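How many demos before I train the first policy?
posted by MariaD

I'm teaching a white arm to tidy small things off a low table, driving it by hand and recording each go. I've got 28 recordings so far and my arms ache already. Do I need 1000, like the papers say, or can I try training now? I keep the green bowl and the cup on the table and shuffle the rest a bit. Is that enough variety?

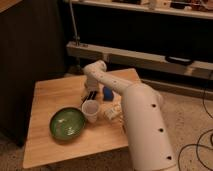
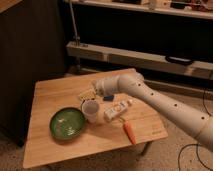
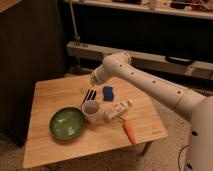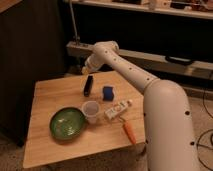

Bowl on the left, cup beside it, in all four.

Kylie Rewi
Train now! I ran mine at 14 just to see, and it was rubbish, but it showed me which bits it couldn't do. We ended up with 318 for one task and that was plenty for us. I'd move the bowl about, though — yours is on the left every time, and the model will happily learn "bowl means left" and then go to pieces when you shift it. Same with the cup. Change the lamps now and then too, and throw away any go where you dithered.

Rernix
depends on the model. more is better

Drurent
Agree with Kylie about the bowl. I'd also write down what was on the table for each recording, I didn't and spent most of July scrubbing through over 1000 clips to find the ones with a sponge in them. Still not finished.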